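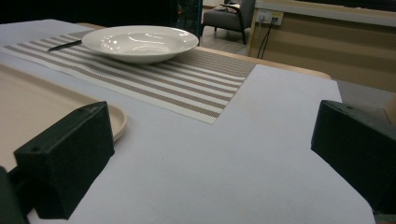
Shahab Arabzadeh says I ought to ask on here before I send the whole lot back, so I'm asking! I run a little grocer's with a couple of shelves of imported jars and tins, and last month I took a bigger delivery than usual from Golestani (708 jars, mostly pickled gherkins, with a few cases of the sour cherries in syrup). Lovely stuff normally, and my regulars ask for it by name. This time, when I opened the cases, 29 of the gherkin jars had the middle of the lid standing up a little. Some of them click when you press them and some don't move at all. The brine looks clear enough in most, and the dates run well into next year.

My question is whether any of these can go on the shelf at a reduced price, or whether it's the bin for the lot. And what about the jars in the same cases with perfectly flat lids? I've put everything in the back for now.

**Maritza Puma**

---

**Simin Nikzad**

Oh, I do feel for you, I had much the same with a pallet of Loverel mixed pickles one November and it quite spoiled my week. Please don't sell the raised ones, not even cheaply, and don't taste one to see. A lid that's come up means the vacuum has gone or there's gas building inside, and clear brine won't tell you which. Keep them apart from your stock, write REJECTED on the box in big letters, and take photographs of the lids with the batch code showing, plus one of the outer case.

Then look at whether the bad ones share a code. Mine nearly all did, and the supplier took back that whole batch, flat lids included. I'd hold yours until you've heard from them. If they're slow or a bit vague with you, ring the food safety team at your council, who were very patient with me even though I rang twice in one afternoon.

The cherries are a separate product, so check those lids as well, and if they're sound and the codes are different, ask Golestani to confirm in writing that they're fine to sell.

---

**Ryszard Domański**

Bin them. Could be frost in the lorry, could be bad sealing, makes no odds.

Check your invoice for the claims period too. Stevuvard only gives me 15 days from delivery and I've missed it before.

---

**Ladan Moradi**

Agree with Simin. Don't throw any out until the supplier says so, though, or they may refuse the credit. I lost the money on a case of aubergine spread that way.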